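Moving a Household Archive to Hostimmont

Readers of this blog have asked on several occasions for an account of how the family papers were transferred from the apartment in Horgan to the house in Hostimmont. The work was completed in October, and the following notes are offered to those who are preparing for a similar undertaking.

The papers belonged to my late aunt, Wiesława Krajewska, who kept letters, receipts, school reports and concert programs from the whole of her adult life. At the time of the move the collection stood at 1508 separate items. A first list had been drawn up many years earlier by her neighbor, Henryk Grabowska, and it proved to be accurate for the letters and of very little use for anything else. It recorded 1229 items. The difference was made up almost entirely of receipts, which Mr. Grabowska had not considered worth entering.

I do not share his view. The receipts show what was bought, where, and at what price, and they settle a number of questions on which the letters are silent. It is now established, for instance, that the piano was purchased secondhand and paid for over two years, although my aunt always maintained that it had been a gift.

The following arrangements were adopted. Letters were sorted by sender and then by year. Receipts were sorted by year only. Programs were kept in the order in which they were found, as my aunt had evidently arranged them to suit herself. Items without a date were placed in a separate folder, of which there are now two. Rusted paper clips were removed. Rubber bands were also removed, and in several cases had to be lifted away from the paper with a dull knife.

Boxes were ordered from Dovarell and arrived flat. Assembly is simple, but the lids are a tight fit and should be tried before the boxes are filled. I regret that I did not do so. The larger size becomes too heavy to carry up a staircase when full, and I would advise the smaller one in every case.

My cousin Vesela Stojanovska has undertaken to read the letters in Macedonian and to prepare short summaries. She has so far reached number 99. Requests from relatives for copies should be sent to me in writing and will be answered in the order received. The originals will not be lent, following the loss of the Mira correspondence, which went out on loan before the move and has not been returned.

The undated folders remain to be examined. Any relative who can identify the handwriting on the green postcards is kindly asked to make contact.

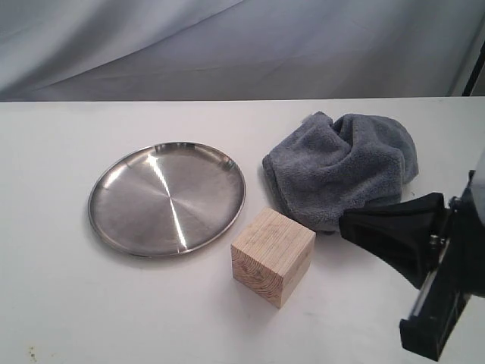

Round steel plate, gray towel and small wooden block on a white tabletop.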